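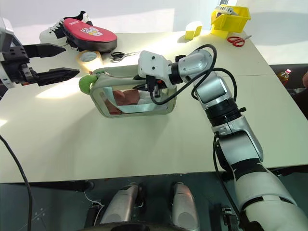
Can we trust the new pinless moisture meter enough to stop oven-testing the boards?
For the pine, maybe. For anything heavier we should keep using the oven.

July, started before lunch, finished late

Shop humidity 52 percent on the wall dial, which I believe only because the dial agreed with the salt test last winter. Windows shut, dehumidifier off since last night so it wouldn't cycle on in the middle of things.

The Tadow cost us 75 dollars and the box says it is accurate "on all wood species." I would like to know how. A pinless meter reads an electrical field going through the board, and a dense board reads wetter than a light one at the same moisture. The better meters let you set a density number. The Tadow has a switch marked SOFT and HARD. Hard covers everything from poplar to hickory, apparently.

The plan was simple. Take offcuts from the same stack as the tabletop boards, read each with the Tadow and with the old Bralness pin meter, weigh it, dry it in the oven at just over the boiling point of water until the weight stops moving, then work out what was really in there. Same as always: weight lost divided by dry weight. Somebody wrote it on the inside of the cabinet door as weight lost divided by wet weight, and I have crossed that out again.

Pine first. Starting weight 258 grams. Tadow on SOFT gave eight percent, Bralness gave nine. The oven came out at nine and a hair. I have no complaint with either of them. Turned the pine over before it went in and the Tadow still said eight, so at least it repeats itself.

White oak next. This is where it went sideways. Tadow on HARD gave thirteen with the block lying on the bench and ten with it held up in the air. Same block, same spot, a minute apart. The leaflet says the reading depth is three quarters of an inch and my block was thicker than that, so the bench should not have come into it. I set it on a piece of foam and got eleven. Did it all over again and got nearly the same three numbers, so I don't think it was my hand. Bralness said eight, using the oak correction from the card. Oven said eight and a half.

If I had believed the first number I would have put the whole stack back in the rack for another month.

Ash, the big offcut, 925 grams on the kitchen scale. That scale only reads whole grams, fine for a lump this size and not much good for the little ones. The ash was still losing weight when I went home for supper, so I came back for it. Next time cut it down first. The leaflet for the oven method we got off Jesent says an inch along the grain and I ignored that to save a cut, then lost the evening to it. Tadow twelve, Bralness ten, oven ten.

Things I can't rule out:

The oak block had a planed face and a sawn face and I didn't write down which one was up for the first reading. Pinless meters are supposed to be fussy about rough surfaces. Could explain a point, I doubt it explains three.

The Tadow battery was the one that came in the box. The low battery mark wasn't showing. Put a fresh one in anyway and will repeat the oak.

The oven thermostat. I hung the spare thermometer in it and it wandered up and down a good deal. Drying too cool leaves water behind and would make the oven number low, so the meters would look worse than they are. I let it run until two weighings matched, an hour apart, but that isn't proof.

One block of each species is not much of a test. I know.

The sales page from Jesent has a chart showing the Tadow within half a percent of oven results across a whole row of hardwoods. There is no mention of how many boards, how thick, or who dried them. I wrote and asked. The reply thanked me for my interest and sent the same chart, larger.

For now: use the Tadow to sort a pile and find the odd board that is much wetter than its neighbors – it may well be good at that, and it leaves no pin holes. Don't write its numbers on the boards. The ones chalked HARD 12 in the rack are from before this test and shouldn't be used for the Ackah table. Go by Bralness with the card, and oven one offcut per stack before glue-up.

To do: repeat oak with planed face up, new battery, on foam and in the air. Cut three small blocks of ash from different ends of the board. Borrow a scale that reads tenths. Find the card for walnut, it was in the drawer with the drill bits and now it isn't.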